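Evura opens remote teaching programme for robot arms in server rooms

Terham, May 13, 2024

Evura, the Terham automation firm, today opened its remote teaching programme to outside partners. The programme lets a technician show a robot arm how to carry out a task on a server rack by steering the arm from a desk, first in simulation and later on real equipment.

Work on the programme began in November with a team of two. It has since grown to 15 people, most of whom came from data centre maintenance and had not worked with robots before.

The tasks are everyday ones: reaching a given unit in a rack, taking hold of its edge, drawing it forward and putting it back. They are simple for a person and awkward to program line by line, as racks differ in height, depth and the way units are fixed. Evura's approach is to have a technician do the task through the arm many times over and to train the control software on the recordings.

Operators use a hand controller made by Romen, a partner in the project. Moving the controller moves the gripper, and a trigger opens and closes the fingers. Each attempt is saved with the position of every joint, the state of the gripper and the view on the operator's screen. Attempts that go wrong are kept too, but are marked and stored apart.

"Our technicians know how a unit should come out of a rack. They know when to slow down and when to stop and come at it from another side," said Arnar Steinarsdóttir, head of the teaching programme at Evura. "We wanted them to be able to pass that on without having to write any code. After a day or so at the controller most of them stop thinking about the joints and just think about the gripper."

The first set covers 26 tasks, with 300 recorded demonstrations for each. All of them were made in simulation, where the rack and the starting pose of the arm can be changed between attempts and a mistake costs nothing but the time to reset.
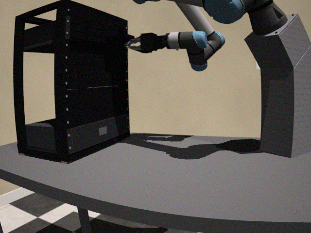
Teaching on real racks will start at a test room run by Grímsdóttir, which supplies and services cabinets for small hosting firms. Operators there will be able to guide the arm by hand as well as by remote control, and the two kinds of recording will be compared. Hand guiding gives a better feel for contact, but it puts the operator next to the rack and can block the cameras.

"We don't yet know which tasks will carry over well and which will have to be taught again from scratch," Steinarsdóttir said. "Anything with a tight fit will probably need more work."

Partners who join the programme will get the recorded demonstrations, the simulated rack models and operator training at Evura's Terham office. Firms that wish to take part should write to the programme team at Evura, stating the type of rack they use and the tasks they would like to see covered.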